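Catégorie : Vie de l'association / Rapports aux partenaires

Atelier solidaire Clelteo : point d'étape adressé à la fondation Bosov

Chère Madame Escobar,

Voici, comme promis, des nouvelles de l'atelier de coiffure et de cuisine que votre fondation soutient depuis février. Nous avons bien démarré, un peu plus lentement que prévu (le chauffe-eau de la rue Wilczyńska nous a donné du souci !), et les 25 places sont maintenant toutes prises, avec même une petite liste d'attente.

1. Les séances

Le groupe coiffure se retrouve le matin, le groupe cuisine prend le relais après le déjeuner, et beaucoup de gens restent pour les deux, ce qui nous fait très plaisir. Zbigniew Grabowska a repris le planning et prépare un livret sur l'entretien du petit matériel.

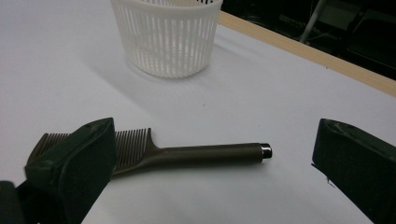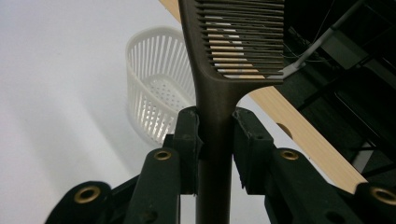
Peigne à manche, dents fines. 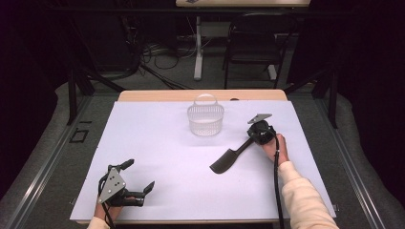

2. Le budget

Sur la subvention, il nous reste 1 755 euros. Deux dépenses étaient imprévues : la réparation du chauffe-eau et le transport des participants qui viennent de Draludby, où le car ne passe plus l'après-midi. Nous aimerions garder le solde pour les déplacements de l'hiver, si vous en êtes d'accord.

3. La suite

Trois personnes souhaitent préparer un CAP et nous cherchons avec elles des lieux de stage. Un repas ouvert aux familles aura lieu le 24 septembre ; vous y êtes invitée de tout cœur, et vos collègues aussi, bien sûr. Dites-nous simplement combien vous serez.

Avec toute notre amitié,
L'équipe de Clelteo

© Association Clelteo | Nous écrire | Haut de page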